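Zerkau Street Workspace: progress report to the Tejada Fund
Period covered: May to 17 September 2021
Prepared by Magdolna Pap, project lead

Dear all,

It's been a busy few months and I'm really pleased with where we have got to! When you agreed to help us turn the upper floor at Zerkau Street into a proper shared workspace, it had tired carpet, one working socket per wall and a smell of old photocopier. People are now using it every day, and the mood up there is lovely.

Where we are against the plan

The large room is finished apart from snagging. Electrics were signed off in the second month, the decorators were in and out in under a fortnight, and the new heating controls went live before the first group moved in. The small meeting room is painted but still has no door. Vornton, our joinery supplier, sent one that was too narrow, and the replacement is on order. Until it comes, people hang a curtain across and speak quietly, and bookings haven't suffered.

The kitchenette is the one item that has properly slipped. The plumber found that the old riser can't take another branch without being replaced from the floor below, and our downstairs neighbours would rather that happened outside their busy season. I've agreed to this. It means no tap on our floor until the new year, so we've put a stopgap in place (see "Drinking water").

Who is using it

We have 31 registered members, up from 16 when I last wrote, and they're a brilliant mix: two design students, a bookkeeper, a translation partnership, several people building things I only half understand, and the Uvis repair group, who come in on weekday evenings and have mended half the desk lamps in the building. The monthly open lunch brings in people from the rest of the street too. At the last one we ran out of chairs and sat on the window side with plates on our knees.

Members told us in the spring survey that daylight mattered more to them than anything else, including the internet connection (which surprised me). So we kept the big window free of blinds, moved the tall storage to one side of it and put the money set aside for blinds into better task lighting. I'm very glad we did. Even on a dull day the room feels open.

Ceiling and walls

The white slatted ceiling is the thing visitors mention first. We had expected to paint the old surface and leave it at that, but the contractor offered long panels left over from another job and fitted them within the original price. Sound has improved a great deal and two telephone calls can go on at once without anyone raising their voice. There is a little touching up to do where the ceiling meets the wall, and the decorators are coming back for that when they do the meeting room door frame.

Drinking water

With the kitchenette on hold, we buy in large bottles of water and keep them by the window in the main room. They are heavy to get up the stairs, so the supplier now brings them to the top landing for a small extra charge. The cost so far comes out of contingency. I'd still like a tap, and so would everybody's back!

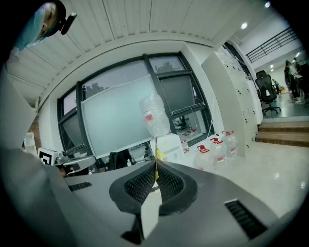

Main room, window side, with the large water bottles on the floor.

Money

We have spent within budget on every line except plumbing, where the survey of the riser cost 1000 euros we hadn't planned for. Contingency covers this. A full table of spending is attached as a separate sheet, with receipts.

Next steps

Meeting room door fitted and ceiling edge touched up.
A second order of desk lamps, same model as before.
A date agreed with downstairs for the riser.
Proper recycling bins, including one for plastic.
Open evening for the street, with places for 30.

Two questions for you. May we carry the unspent kitchenette money over into the next financial year? And would somebody from the fund like to come to the open evening? We'd love to show you round, and the Uvis group has promised soup.

With warm thanks,
Magdolna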